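Fluvville reuse shop to open a second day

August 2025

The furniture reuse shop on Jarell Street will open two days a week from next month, after a busy summer. Residents took home 63 pieces in July, mostly chairs, bedside units and small tables.

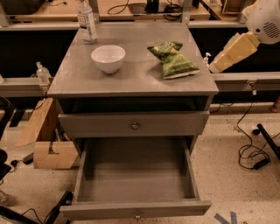

A grey-painted nightstand with its lower drawer open.

Prices start at £4, and nothing costs more than £20. Larger items can be delivered within the town for a flat fee, paid at the till.

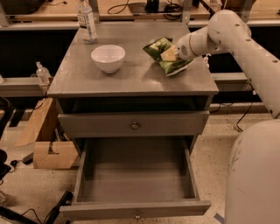

The shop will also take donations on both days, but mattresses and glass-topped furniture are still refused. Anyone bringing a wardrobe should ring first, as storage is limited to the rear unit shared with Hekel Flooring.

A paint and repair class with 15 places is planned for the autumn. Booking opens at the shop counter once dates are set.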